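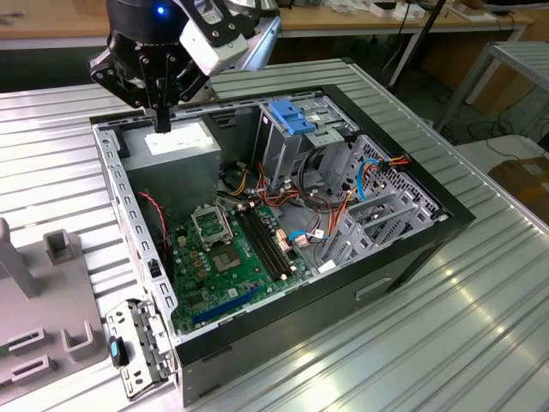 Please send us the gripper settings before you change anything else, the Ludarness support desk answered on ticket 142, and tell us if the stop comes in the case, at the holder, or in both places.

Thank you for the quick answer. We are the student robotics club at Wakwood. Our project for the spring show at Fultstead is to take parts from an old desktop computer and put them in holders on a board. The stop comes in both places, but more often in the case. The message is always "grip current over limit", and then the arm waits for a manual reset.

The settings today, 15 March 2026:
Grip current limit: 3000
Closing speed: medium
Retries before stop: 2

What we have tried until now:

1. Restart of the controller and the gripper. The message was gone for one morning and then it came again.

2. New cable between the wrist and the controller, borrowed from the Sheehan kit. No change. We put the old cable back.

3. Check of the approach. When the gripper goes down between the power supply and the drive cage, there is not much space for the fingers. If the angle is a little wrong, a finger touches sheet metal and the motor pushes against it. We believe that many of our stops come from this. We taught the point again with the wrist turned, and saved it under a new name so the old one is not lost. 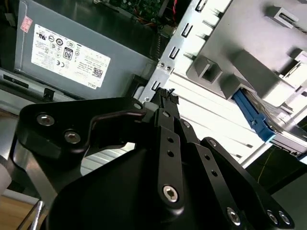 4. Lower limit. We changed the limit from 3000 to 2550, because one member read in the manual that a high value can hide a bad contact. With 2550 the stop comes earlier, and this is better for the parts, but the number of stops is the same. We left it at 2550.

5. Test only at the board. We did not use the case in this test. The arm worked with the holders only, first the memory module and after that the blue part. The memory module gave no error in the whole test. The blue part gave the same message again.
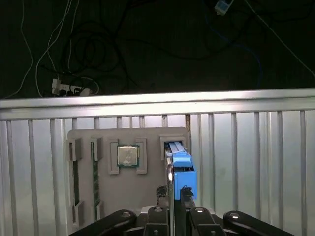 So we think that there are two different problems. In the case it is the approach, and we can repair this ourselves. At the holder the position is good as far as we can measure, but the current rises when the fingers close, before the arm starts to pull. We would like to know if the fingertips must be calibrated again after they are changed. We changed them in early March and did only the zero position.

The log file is attached. Please do not close the ticket yet. We can test again any afternoon when the lab is open.

Status: waiting for support

Related tickets
Gripper does not open after manual reset
Zero position lost after power off
Wrist camera picture is delayed
How to copy taught points to a second controller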